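Kennedy Hall news: the kitchen fund, and what next

Quick one this month, I'm typing this between two meetings so forgive the state of it.

First the money. The quiz night made 745 pounds. Brilliant. Thank you to everyone who came, and to Aaliyah Wong for writing the questions (the river round was cruel, I got one). Another 200 came in from the book stall, and Fullon the hardware shop have put in 200 on top of that. So we can go ahead with the new cooker and get the wiring looked at. Cooker is ordered from Nallent, delivery date to follow. They keep changing it.

Until it arrives, no hot food at bookings please. Kettle and urn are fine. If you've got a party booked and this is a problem, ring Jaxon Leclerc and he'll try to move you. Number's on the noticeboard, same as always.

Toddler group is back to its old time, doors at 10. The film club is starting up again too, calling itself Cinen, don't ask me, they voted on it. 2 pounds on the door, bring a cushion becuase the chairs are the chairs.

Keys. Three sets are missing. Check your coat pockets, check the car. We'd rather not pay for new locks on top of everything else.

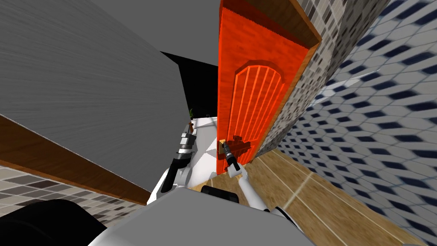 Colours for the kitchen and back corridor now. Decorating is pencilled in for April, once the electrics are done, and we need to settle on something before the paint gets ordered. The last survey got eleven replies and nine different answers, most of them magnolia or nearly. I'm going to push for something braver. An orange-red door with brown wood round it, small tiles in greys and beiges and dark brown, that sort of thing. Warm, and it wouldn't show every fingerprint. Jaxon says it'll look like a pizza place. Aaliyah likes it. Slips are in the box by the front door, put your choice and your name on, one per household, and please write clearly this time.

Lost property: a child's wellie (left), a casserole dish with no lid, reading glasses x 3. All in the cupbord under the stage. Anything still there at the end of the month goes to the charity shop.

Next newsletter when I get to it. Items to me by email or through the door.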